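Relatório final de projeto — Unidade curricular de Gestão de Resíduos
Separação de resíduos na residência de estudantes Paucar
Édgar Marulanda
10 Mar 2018

1. Introdução

A residência Paucar tem 124 quartos distribuídos por quatro pisos e uma cozinha comum em cada piso. Até ao início do semestre havia contentores diferenciados apenas no rés do chão, junto à saída para o parque de bicicletas. Nas cozinhas existia um único balde para tudo. O objetivo deste projeto foi medir quanto material reciclável seguia para o lixo indiferenciado e testar uma alteração simples: levar a separação para dentro das cozinhas.

A escolha do tema veio de um trabalho anterior da colega Giuliana Huanca sobre o bairro de Stelcombe, onde a distância ao ecoponto aparecia como a razão mais citada para não separar. Quis saber se o mesmo acontecia dentro de um edifício.

2. Método

O trabalho decorreu em duas fases. Na primeira, pesaram-se os sacos de indiferenciado das quatro cozinhas durante 13 dias, sem qualquer aviso aos moradores além da autorização da administração. Os sacos eram recolhidos depois do jantar, abertos na cave e o conteúdo repartido por papel, embalagens, vidro, orgânicos e resto. A pesagem foi feita com uma balança de gancho emprestada pelo laboratório de ambiente. As leituras foram registadas em papel e passadas para a folha de cálculo no mesmo dia.

Na segunda fase, com a mesma duração, os pisos 2 e 3 receberam recipientes separados para papel, embalagens e vidro. Os pisos 1 e 4 ficaram como estavam, para comparação. Afixou-se uma folha com as regras em cada cozinha dos pisos 2 e 3 — só texto, letra grande, português e inglês.

Os recipientes têm de aguentar uso diário e limpeza frequente. O desgaste das superfícies, com riscos e zonas gastas, não impede o uso, mas os cantos e as arestas acumulam sujidade e devem ser lavados à parte.

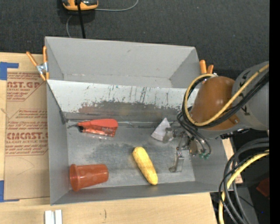
Giuliana Huanca comentou, ao ler a primeira versão, que o problema maior nas cozinhas partilhadas é saber a quem cabe despejar, e que sem uma escala escrita os recipientes enchem e as pessoas voltam ao balde único. Aceitei a observação e acrescentei uma escala por quarto a partir do terceiro dia da segunda fase. Os dois primeiros dias foram mantidos nos dados.

3. Resultados

Na primeira fase pesaram-se 390 kg de indiferenciado no conjunto das quatro cozinhas. Desse total, 41% era material que podia ter ido para os contentores do rés do chão, sobretudo embalagens de plástico e cartão de comida pronta. O vidro pesava pouco nos sacos, provavelmente porque as garrafas já eram levadas para baixo ao fim de semana.

Na segunda fase, a parte reciclável no indiferenciado desceu nos pisos 2 e 3. No piso 3 a descida foi maior. O piso 2 teve uma festa de aniversário a meio do período e os sacos dessa noite vieram todos misturados. Nos pisos 1 e 4 não se notou diferença relevante.

O erro mais comum foi o papel de cozinha usado, posto no recipiente do papel. Seguiram-se os pacotes de leite, também no papel, apesar de a folha indicar que pertencem às embalagens.

4. Limitações

O período é curto e apanhou uma semana de exames, em que se cozinha menos e se encomenda mais. A triagem na cave foi feita por uma só pessoa e não houve verificação por segunda contagem. Também não se perguntou aos moradores o que achavam. Um questionário estava previsto, mas ficou por distribuir.

5. Conclusões e propostas

A proximidade dos recipientes parece ter efeito, embora a escala tenha sido introduzida quase ao mesmo tempo e os dados não permitam distinguir as duas coisas. Propõe-se alargar a separação aos pisos 1 e 4, manter a escala e corrigir a folha de regras, pondo o papel de cozinha e os pacotes de leite na primeira linha. Falta ainda tratar dos orgânicos. A residência Lerkano tem compostor no pátio e seria útil visitá-la antes de pedir orçamento.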